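Laundry robot stops for 34 minutes, keeps hold of the laundry

UDTON - A two-armed household robot being trained to sort and fold clothes at Hamel's test apartment froze on Tuesday morning with its grippers shut, and stayed that way for 34 minutes while staff worked out how to ask for the washing back.

The machine, a Gisten, had been moving garments on and off a tray when its right wrist reported a load far beyond anything a T-shirt has ever weighed. The control software took the reading at face value and halted both arms. It was 11 in the morning. The arms were still halted when the early lunch crowd left.

"It believed it was lifting a washing machine," said Meenakshi Kulkarni, who runs the trials for Hamel. "From its point of view, stopping was very sensible. We would have liked it to let go first."

Letting go is the part now under review. Gisten robots are built to keep their grip when they fault, on the theory that a dropped glass is worse than a held one. The release command goes through the same controller that had just shut itself down, and the manual release sits on the inside of the wrist. Hamel's safety rules forbid anyone from reaching there while the motors have power. Cutting the power, meanwhile, makes the arms sag, so two people had to find padding and put it underneath before anyone touched the switch.

No one was hurt. One sock has a stretched cuff.

Settimio Greco, the technician on duty, traced the false reading to a sensor cable that had worked loose behind the wrist cover. It was the third such fault since January, he said, on a connector rated for more than 2000 hours of use. This one had done far less.
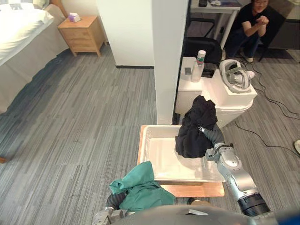

Can the robot hurt someone if it stops with its grippers closed? Hamel says the risk is small as long as people stay out of reach, because a halted arm holds its position and the grip force is capped, but a finger caught at the wrong moment would stay caught until the power was cut.

That last bit has not gone unnoticed. Rowena Aquino, who handles safety for the site, has asked for a separate release button that works without the controller, mounted somewhere a person can reach without leaning over the arms. Until it arrives, the Udton machine will run at reduced speed and have its wrist cables checked before every session.

Gisten said it was looking into the connector and would send a replacement part. The part is coming by regular mail.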